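Sports Reporting, Unit 5: The Match Preview
Notes for the February session

A preview runs before kickoff and answers what a fan wants to know that morning: who is fit, who is out, how both sides have been playing and when the game starts. Keep it under 893 words, the space the Koltwood paper gives us on its sports page.

Order of parts
Opening line: teams, ground, day, competition.
Team news: home side first, then visitors. Injuries, bans, new signings.
Form: last five league games each. Use the table as it stands on the day you file.
Managers: one quote from each, taken from the press call. Note the date of the call in your own copy.
Prediction: a score and two sentences to back it up.

Team news is where most errors come in. A player listed as doubtful is doubtful, so don't rule him out. If the club says "knock," write knock and don't guess at a hamstring. Check bans against the league list - club websites are often a week behind.

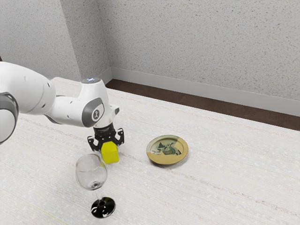 Siham Shehata asked whether the prediction should come first, given that many readers scroll straight to it. It can go in the headline if the editor wants it there. In the body it stays last, after the facts it rests on.

On form, be careful with short runs. Grellero won two in a row in our sample set, both against sides with ten men, and four drafts called them the team to beat. Say who the wins came against.

Common faults in the first drafts
Mixing up home record and overall record.
Old quotes used as if they were new.
Kickoff time missing (8 drafts).
Nicknames used before the club's full name.

For next time
Write a preview of Flatoser against Koltwood from the fact sheet. Swap drafts with a partner and mark every claim that has no source. Witold Kurek and Maarja Paju will read theirs aloud.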